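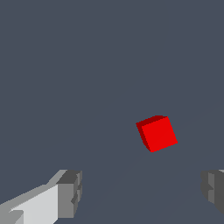 December 2018 – the cold snap, the choir and the marmalade

Well, I've neglected this diary for ages, so tonight I've made a pot of tea, put my feet on the radiator and promised myself I'd write until the tea runs out. It's a big pot!

First, the weather. It has turned properly cold here in Okville. The bathroom window has ice on the inside again, and I've gone back to wearing two jumpers in bed, which I swore last winter I'd never do. The boiler man came and bled everything and said it was fine. It isn't fine. The back bedroom is like a larder and I've started keeping the butter in there. He charged me 81 pounds and drank two coffees.

Choir has taken over everything else. We've got the carol concert coming up at the Curness and I'm singing second alto this year, after Thaddäus moved us all about at the last rehearsal. (Thaddäus Trummer, our conductor, for when I read this back in twenty years and can't remember who anybody was.) I was cross for about 6 minutes and then found I rather liked it. You're in the middle of the sound down there, with the tenors rumbling behind you and the sopranos a long way off, and you get to sing the odd notes that make the chords go dark. I'd spent years on the tune and had no idea what I was missing.

The trouble is that I can't learn a part by ear to save my life. I can read music, more or less, but only if I sit at a piano and bang each line out with one finger, and our piano has had a dead A since March. So I've been humming round the kitchen with the sheets propped against the bread bin. I got the whole of the second verse of the Coventry Carol into my head that way, and then went to rehearsal and discovered I'd been reading the tenor line. I laughed so much that I had to go and stand in the corridor.

We did have a lovely moment near the end, though. The heating had gone off and everyone was in coats, and he made us sing In the Bleak Midwinter without the piano, very quietly, with no conducting either, just listening to each other. It went flat by the last verse, of course it did, but I had goosebumps right up my arms. I walked home the long way by the canal just to keep it going in my head a bit longer.

The marmalade. Yes, I know, it's the wrong month, the Sevilles don't come in until January. But I found a bag of last winter's at the bottom of the freezer when I was looking for peas, and it seemed a shame to leave them there. I used Mum's recipe, the one on the back of the gas bill, where the quantities are all in ounces except the sugar, which she wrote as 2000 grams for some reason best known to her. I boiled it and boiled it. It would not set. I had saucers all over the worktop with little puddles of orange on them, and I was pushing each one with a finger like a mad scientist. In the end I added a lemon and another bag of sugar, gave it one more fierce boil and went off to ring my sister.

That was a mistake, as she's never been on the phone for less than an hour in her life. By the time I got back it had caught on the bottom and gone the colour of strong tea. I've potted it anyway, 8 jars, and I'm calling it dark and chunky. It's quite nice on toast if you like a bit of a smoky taste. I do, luckily. I'm less sure about the people getting it for Christmas.

My sister's news, since I sat through all of it: she's got the new carpet down on the stairs and it sheds. She's reading a great fat novel about a lighthouse and says I can have it when she's done, only she's been saying that since the summer. The cat is on a diet. She isn't coming until Boxing Day now and she's bringing the trifle, so I'm to leave room in the fridge. I told her there's always the back bedroom.

I did some shopping too, on the one dry afternoon. I wanted ribbon and brown paper and came home with neither. I got a very good colander, though, and a second-hand scarf in a sort of mossy green that I'd meant to wrap up for somebody and am wearing as I write. I'm hopeless at this. Every year I buy presents and then grow fond of them.

I must remember to press the black skirt, find the folder with the clip that works, and ask whether we're meant to be wearing the red scarves again or if those have finally been retired. They itch, and mine has a wax stain from the year we carried candles. I also want to ask if somebody could play me my line on a piano with all its notes, just once, slowly, so I can record it on my phone.

The tea's cold now and there's a third of it left, so I've broken my promise, but my hand aches and I can hear the rain starting. I'm going to have a slice of toast and the burnt marmalade, and then run through the Coventry Carol in bed. The alto line, this time.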